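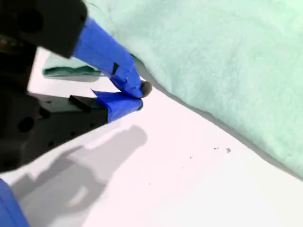 What I'm Spending on the Robot This Year (and What I'm Not)

23/03/2023

OK so I promised a money post back when I set up the arm, and then I kept putting it off because I didn't want to add up the receipts. I've added them up now! My whole budget for the year is $2950, and that has to cover everything that isn't the arm itself, which was paid for last year and which we do not discuss at my house.

My first plan was to put $2000 of that straight into a new gripper. I had two on the list, the Orach and the Felden. The Orach has the nicer fingers (soft pads, swappable, very pretty in the catalog) but you have to buy their mounting plate too, and the plate is priced like jewelry. The Felden bolts right onto what I have, but the lead time they quoted me was June, and I know what June means when a small company says it. So I sat there with both carts open for most of an evening and bought neither one.

What I bought was tape. Blue tape, the fat rolls, $41 for the whole stack with shipping. I'm still a little smug about it.

Cloth is the thing I care about right now, towels mostly, and bare fingers are just too slick for my liking. Tape gives me a bit of grip for pennies, and when it gets ratty I peel it off and wrap it again while my coffee brews. It wrinkles, it bunches up at the ends, and it looks like I fixed the thing in a parking lot. Fine by me. I'd like to know what shape of fingertip I really want before I pay somebody to machine it! 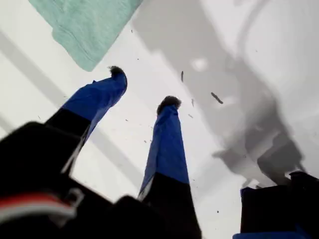

Blue fingers with their fuzzy dark tips, and the mint green cloth up in the corner.

So where does the rest go? My list as it stands:

Spare fingers, 2 sets. If I'm going to keep messing with coverings I want to be able to swap a pair and keep working.

A proper work surface. I keep going back and forth on this one. White is great for seeing what you're doing and terrible for hiding crumbs and lint, and I've caught myself pricing a gray mat from Hadgu more than once. Their mats come in one size, a hair too wide for my table, so I'd be out there with a utility knife on day one.

Better lights. I left these off last year's budget completely and regretted it. Shadows from the gripper land all over the place, and a second lamp costs less than an afternoon of my grumbling.

Cables and connectors. Boring, always more than you think. I doubled my first guess and then added a little more.

A service visit from Temdale. They do a checkup where they go over the joints and tighten what needs it, and I skipped it last time to save money. I'm not skipping it again (the clicking in the wrist makes me nervous, and yes, I know, I should have called them already).

Whatever is left goes in the gripper jar. If the Felden ships when they say and somebody posts a review with cloth in it, I might still go for it. If you own the Orach and you've found a way around that mounting plate, please leave me a comment, I will read every word.

Next post is the cable order, once I've measured the run behind the table.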